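Workshop Tips: Getting a Benchtop Arm to Wipe Down a White Table

Updated 22 June 2019

The Dranon wipe-down kit is an add-on for small robot arms. It comes from Studora and costs 119 dollars without the arm. You get a pad holder that the gripper can close on, a pack of 2 washable pads, and a program called Serrano that plans the wiping passes. We have used it on our own benches since last August. These tips cover what we would do again and what we would skip.

Start with the table, before you open the box. The kit works best on a flat, matte top with one long straight edge. Gloss tops throw back the ceiling lights and Serrano reads the glare as dirt. If you have a gloss top and can't change it, turn off whatever light is straight overhead and use a lamp from the side.

Clear everything off. The program can be told to go around a vise or a lamp base, but each thing you leave standing adds to the setup and leaves a dirty ring where the pad could not reach.

Go over the table once with a dry brush or a shop vacuum. Grit under the pad will scratch a painted surface, and the arm presses evenly enough to leave a very straight scratch.

Next, teach the edges. Serrano asks for three points along the front, one at each back corner, and one in the middle. Move the arm by hand to each point with the gripper closed and empty. Save the pad for later, as it hides the fingertips and you will be off by the width of the holder. Where the table meets a wall, stop a finger's width short of the joint. You can do that last strip with a rag.

Gaps between tables need care. If you have a shelf or second table next to the one being cleaned, teach the two as separate surfaces, even when they look level. A pad that runs off one edge can catch under the other.

Look for marks with the arm parked low over the table. Small brown specks on white are easy to miss from standing height.
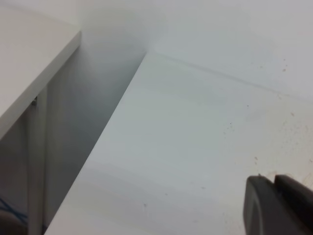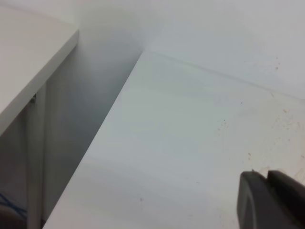
Sort the marks before you pick a cleaner. Run a fingernail over a few. Anything you can feel is sitting on top and will usually lift with warm water and a drop of dish soap. Let it stay damp for a few minutes first. Anything you can't feel may be a stain or a chip in the finish, and no number of passes will take out a chip. Mark those as "ignore" in Serrano or the arm will keep going back to them.

Wet the pad and wring it out until it stops dripping. Don't spray the table with the arm in place. Our first gripper got soap in the slide and had to be taken apart.

Set the pressure at the lowest step and leave it there for the first run. The manual suggests the middle step, which we found too much for painted board. Two light passes did better than one hard one. On bare metal or stone you can go higher.

Keep cables out of the swing of the arm. Tie them to a table leg with a hook-and-loop strap, with enough slack for the longest reach. Run the whole path once in the air, a hand's width above the surface, and watch the cable the entire time. Keep one hand near the stop button.

Wash pads in hot water with no fabric softener. Softener leaves a film that shows up as streaks on white. Let them dry flat, or the edges curl and the holder won't grip them.

The spare part number for the pad holder is 3218. Order one when you buy the kit. The clip on ours cracked after 234 runs, and the replacement was slow to arrive.

We also tried the Cliltia pads, which are thicker and cheaper. They fit the holder if you trim the corners. They hold more water, so wring them twice, and they are better for greasy marks than for dust. For daily dusting we went back to the ones in the box.

Is the kit worth the money? For a single table that gets wiped once a week, no. A rag takes less time than the setup. If you already own an arm and have a bench that has to be wiped several times a day, the kit saves real work once the edges are taught. The edge points stay saved when you switch the arm off, but you have to teach them again if anyone moves the table. We put tape on the floor around the legs so we can tell.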